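The shoe cupboard shift

Sunday, half past eight, and the kettle at Hilleck is already on its second go. Upstairs, two people with grippers in their hands, no robot anywhere near the job. Reach, close, lift, put down. Press the pedal. Again.

This is what teaching a machine to tidy looks like before the machine turns up. You hold the tool, the tool has a camera on it, and whatever your hand does gets stored as one example. The Bollero model wants a lot of them. Target for August was 2000. When I came in the tally on the whiteboard said 1533, and someone had drawn a sad face next to it.

Uwe Görtz runs the table. He talks fast and doesn't look up. A bad example costs more than a missing one, he says, so if you fumble, say so and bin it. Don't hide it. People do hide it. They get tired and the grip goes sloppy and then the model learns sloppy. He stops anyone after 33 goes, makes them sit down.

The task this week is small furniture. Doors, a drawer, shoes on a shelf. Sounds like nothing. But a door handle is a thin thing to catch with two foam pads, and coming in at a slight angle is a differnt movement from coming in straight, so both have to be in the set.

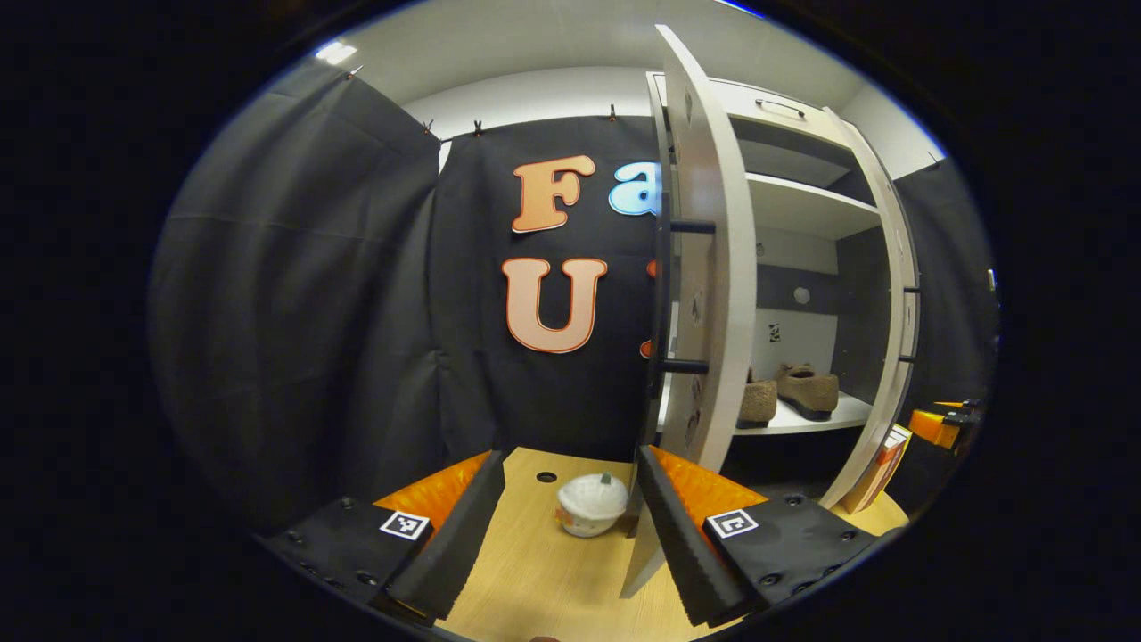 Ingeborg Rothe thinks the angle business is overdone. Her view, given over a cheese roll, is that variety in the hands matters more than variety in the approach: get ten strangers in for an afternoon and you'll have all the odd angles you could want, for free. Görtz has heard this before. He wants strangers too, just not untrained ones.

They've been having this row since Bauerfeind, the last project, where the set was clean and tidy and the model fell over the moment a cupboard stood a bit skew. Over half of those examples came from one person. Left-handed, too.

So now there's a rota. Left hands, right hands, tall, short. Slow ones as well, which I'd not have guessed. Fast demonstrators skip the tiny pause before the fingers close, and Görtz wants that pause kept in.

My turn. First go, I shut the door on the gripper. Binned. Second, I got a shoe out and dropped it. Binned. Third one he kept, although he watched it back on the screen twice and made a noise I coudn't read.

Then lunch, then the drawer. The files go off to Irnari overnight for checking and a chunk will come back rejected, they always do. Rothe has put herself down for the evening slot.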